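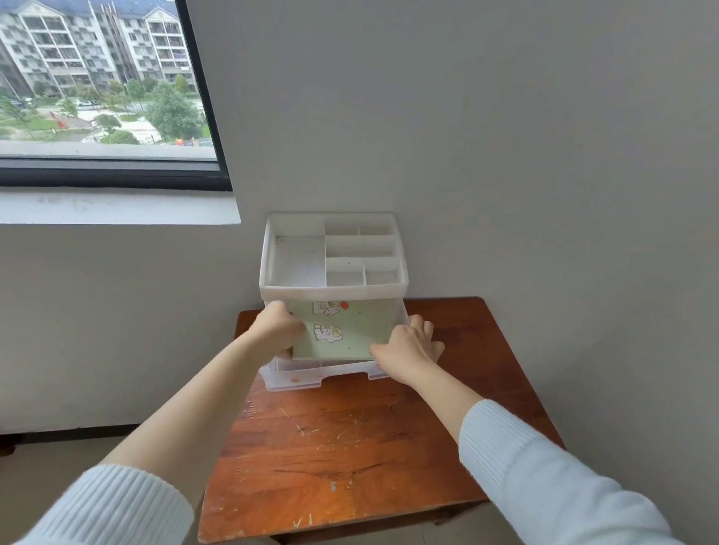

By Lurdes Guerreiro
Mar 15, 2018
Filed under: Desk and stationery

Cleaning and relining a plastic desktop organiser

These steps suit a two-level organiser with a divided tray on top and one drawer underneath.

1. Empty the tray and the drawer. Dust collects on the floor of the large compartment, so brush that out first, then the small cells.

2. Put one hand on each side of the drawer and draw it out level. If it binds, push it back and start again. Do not lever it by the handle cutout.

3. Lift out the old paper liner and keep it as a template. Wash the plastic in lukewarm water with a drop of washing-up liquid. Printed marks on the housing should be wiped, never scrubbed.

4. Dry everything fully, corners included.

5. Trace the template on to paper of 100 to 200 gsm. Cut just inside the line. Patterned paper goes face up.

6. Lay the liner in without glue and refit the drawer.

On a worn varnished table, put felt pads under the base before loading it again. Pens go in the long cell, clips in the small ones.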